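Call for Participants: Youth Goalkeeper Study, Wedlow Athletic Center
Posted 26 Oct 2021 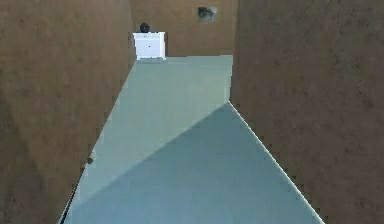 The Oltolcombe Institute for Sport is seeking soccer goalkeepers between the ages of 14 and 18 to take part in a study of decision-making on crosses and long balls. The study is conducted jointly with the Wedlow Youth Soccer League and will run through July. Participants will complete field sessions at the Wedlow Athletic Center and computer sessions at the Institute. Scores from the computer sessions are not shared with coaches.

Background

Goalkeepers must decide within a moment whether to leave the goal line. Earlier work at the Institute drew on match records from 397 youth games and found wide differences among players of the same age and level. The present study will examine whether a season of structured practice changes those decisions, and whether any change carries over into league matches.

Who may apply

Applicants must be registered with a club or school team for the current season and must have played at least 21 competitive matches in goal. Players of all genders are welcome. Applicants who have had a concussion in the past 12 months, or who are under a physician's restriction for any reason, are not eligible at this time but may ask to be placed on the list for a later group. A parent or legal guardian must sign the consent form for any applicant under 18.

The study has places for 85 goalkeepers. Players will be assigned by random draw to a practice group or a comparison group. Members of the comparison group will be offered the full practice program once data collection has closed.

What is involved

All participants attend four computer sessions, each lasting one hour, and six field sessions of 90 minutes. Field sessions are led by licensed goalkeeping coaches and are held on the Watkins Field - the indoor hall is used in bad weather. Participants should bring their own gloves, cleats and shin guards. Balls and training bibs are supplied.

The practice group also completes short video exercises at home using Bellix, the Institute's training software. A tablet can be lent to any household that needs one and must be returned at the end of the study.

Match video will be collected from league games only, with the consent of the club. Recordings are stored under a participant number and are not released to scouts, colleges or other clubs.

Payment

Each participant who completes all sessions will receive $350. Those who withdraw early will be paid for the sessions attended. Parking at both sites is free for families on session days.

How to apply

Application forms are available at the front desk of the Wedlow Athletic Center and from club secretaries. Completed forms should be addressed to Nadine Ghanem, Study Coordinator, Oltolcombe Institute for Sport, and should include the name of the applicant's head coach. Applications are reviewed in the order received until all places are filled. Applicants will be told of the outcome in writing.

Participation is voluntary, and a decision not to take part - or to withdraw at any point - will have no effect on a player's standing with the league.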